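Robots at Work: The Packing Hall at Tollar

Tollar is a warehouse company. It sends small goods, such as sweets, tubes of cream and packets of plasters, to corner shops. In its packing hall, people and machines share the work. This page explains which jobs the machines do, which jobs the people do, and how the people's jobs have changed.

What is automation?

Automation means that a machine does a task without a person guiding every step. A washing machine is automated: you choose a programme and it fills, turns and empties. A packing robot follows the same idea, but it has to cope with goods that are never in quite the same place twice.

How the work was done before

Each packer walked along the shelves with a trolley and a paper list. A packer could walk up to 6 kilometres in one shift. The hall stocks 700 kinds of goods, so finding the right one took longer than picking it up.

How the work is done now

A conveyor called Hamura brings the trays to the packers. A robot arm called Vidal lifts goods from a tray and puts them in a box. Of the 700 kinds of goods, Vidal can handle 392. The rest are packed by hand. Most of these are very soft, very thin or easily crushed.

Why gripping is difficult

Your hand can feel when something starts to slip. You squeeze a little harder and hardly notice. A simple gripper has two fingers that open and close. It must be told where to go, how wide to open and how hard to press. A box has flat sides and keeps its shape. A bag bends, and a flat packet may lie partly under another one.
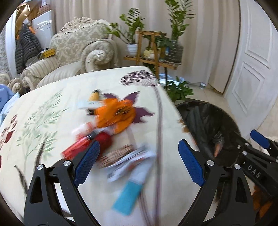
Two gripper fingers with blue pads, and a mixed group of small packets on a table.

Rough or patterned pads can help a gripper to hold smooth wrapping. The shape of the fingers matters too.

What changed for the people

Packers at Tollar walk less and lift fewer heavy trays. They now spend part of each shift watching a screen. When Vidal cannot pick something up, a light comes on and a packer takes over. There are 3 new jobs in the hall: robot minder, tray checker and repair technician. Training for these began in January.

Some packers like the new work. Others find it less sociable, as they used to talk while walking the shelves. Tollar has moved two workstations closer together for this reason.

Words to know

Conveyor: a moving belt that carries things.
Gripper: the part of a robot that holds things.
Shift: the hours a person works in one go.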